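Jirnard Episode Desk, version 4: a review after a month of box work

Jirnard sells Episode Desk as one program for recording, trimming, labeling and replaying manipulation data. I have used it since April on a shoebox task: open the lid, deal with the packing, close the lid again. Before this I had a folder of Python scripts and a spreadsheet, so that is what I am comparing it to.

Installing took most of a Tuesday morning. The installer wants its own copy of the camera drivers and will not use the ones you have. Once that was sorted, it found the wrist and head streams without help and lined up their clocks. I checked the sync with a blinking light and could not find a drift worth fixing.

Recording is one key to start and one to stop. Each episode goes to disk as it is made, so a crash costs you the current episode and nothing else. I had one crash, when the disk filled up. There is a warning for low space but it is off by default. 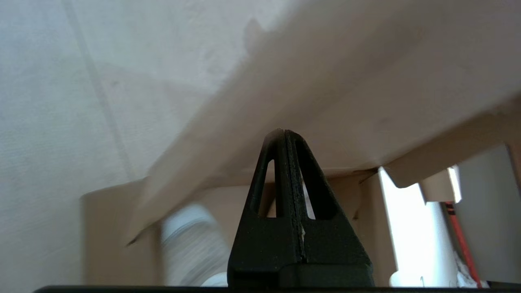
The timeline is where I spent most of my hours. All the streams sit in rows, with joint positions and gripper width plotted underneath. You drag a marker to set where a phase begins, and the marker applies to every row. Scrubbing is smooth on wrist video even when the arm is moving fast, which was never true of my old viewer. Labels can be typed or picked from a list. I would use the list, as I ended up with "lid open" and "lid opened" as two separate phases and had to merge them by hand.

The automatic phase splitter is less good. It cuts on changes in gripper width, so it does fine with pick and place. Cardboard flaps often get pushed with the fingers closed, and then the width never changes and the splitter sees one long phase. You can tell it to use joint speed instead. That gave me too many cuts. I turned it off.

I recorded 464 episodes and kept all but 141 of them. Marking an episode as rejected asks for a reason, and the reasons can be exported as a table. I found this more useful than I expected when deciding what to record next.
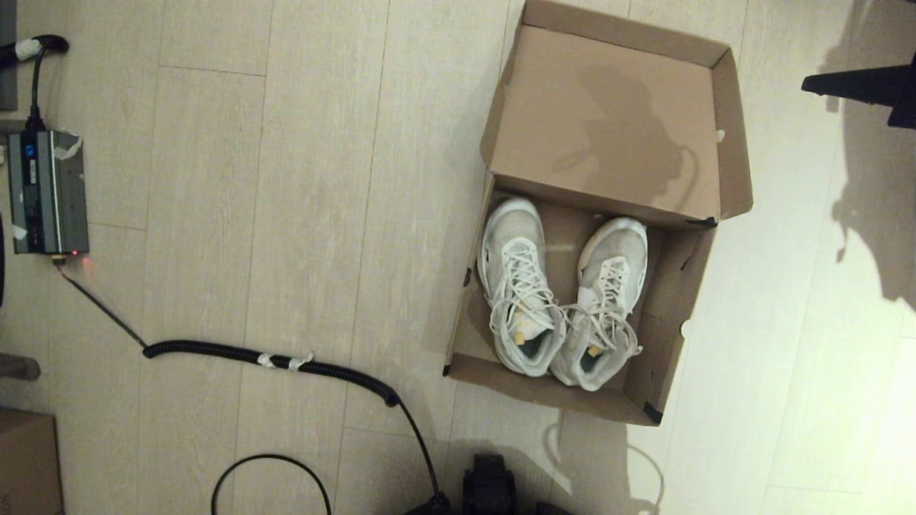
Head view: open shoebox with a pair of white sneakers.

Object masks come from a built-in segmentation model. White shoes on a pale floor are a fair test of one, and it kept the edges clean in most head views. On the wrist views it was weaker. Crumpled white plastic was merged with whatever bright thing was next to it, and flaps close to the lens were labeled as background. You can correct a mask on one frame and push it forward, and the correction holds until something passes in front.
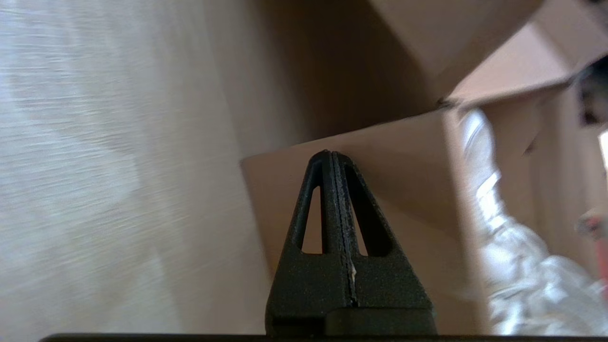 Yatziri Zavala wrote in to say that the masks get much better if you turn off automatic resizing before import, and that the setting is under Project and not under Masks, where she spent a long time looking for it. She also finds the forward push reliable for rigid objects and not for bags or film.

I tried her setting on a small batch. The flap edges did improve. The plastic did not change much, and import took longer.

Replay sends a recorded episode back to the arm at a chosen speed. It has a joint speed limit and a force stop, both on by default. At low speed it followed the recording closely. It does no replanning at all, so if the box has been shifted, the arm goes to where the box used to be. The manual says this plainly. If you need the motion to adapt, you need a planner, and there is a plug-in slot for one. I connected ours through it with a short adapter file.

Export was the weak point in version 3 and it has been fixed. You choose streams, rate and file layout, and it writes a log of what was dropped. The log is plain text, one line per episode.

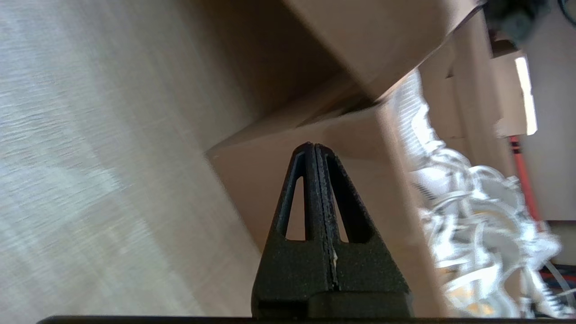 Page last changed: April, after the 4.1 patch

The patch fixes the fault where two markers on the same frame would swap order on save. It also adds an undo for merged labels, so my complaint about the label list matters less now. The phase splitter is the same as before.

Good: recording, timeline, sync, export.
Not so good: phase splitter, masks on soft packing, driver install.

I am keeping it for the next task. If you record only a few episodes a week, your own scripts will do the job and I would not pay for this.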